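4. How members came to use the inquiry power

We turn now to the part of our study that took the longest and that we still enjoy talking about most, which is the way a rather sleepy power written into the Molville charter came to be used in earnest. The charter lets the town council open a formal inquiry into the conduct of its own executive officer, and for most of its life that clause simply sat there (several of the members we spoke with had never read it until they were asked to vote under it!). Our reading of the minutes is that the clause woke up slowly, through a string of small quarrels over paperwork, and that the famous Monday session came rather late in the story.

The first quarrel was over the Pesport ferry lease. Members asked for the correspondence, the executive's office sent a summary, and the members, quite politely at first, asked again. We coded 900 pages of minutes and letters from this period, and what strikes a patient reader is how long both sides kept up the courtesies. Requests were "renewed" and "kindly repeated." Only when the Handen ward members joined the request did the language stiffen, and from then on the word "subpoena" turns up in nearly every exchange.

The vote itself, when it came, was closer than the newspapers had led people to expect. Of the 14 members present, two abstained, and both of them later told us that they favored the inquiry but disliked the rules attached to it, especially the one giving the chair sole say over which witnesses would be heard in open session. We think this matters a good deal. A simple count of yes and no votes would have us believe these members were doubtful about holding the executive to account, when their objection was to procedure, and Syahrul Tarigan's interviews, on which we lean heavily in this section, bear that out again and again.

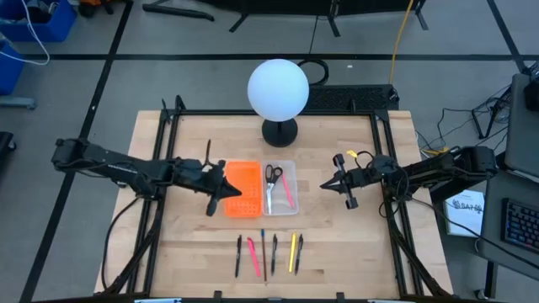 Figure 2. Tabletop with two robot arms and a globe lamp.

Reading time for this section: 2 min

Uddin's account of legislative oversight would lead us to expect that members in safe wards move first and the rest follow. Molville fits that picture only in part. The Handen members were safe enough, but the earliest and most stubborn letters came from a member whose seat had been won narrowly, and who seems to have cared about the ferry lease for the plain reason that her constituents rode the ferry. We return to her letters in Section 5, where we compare them with the executive's replies.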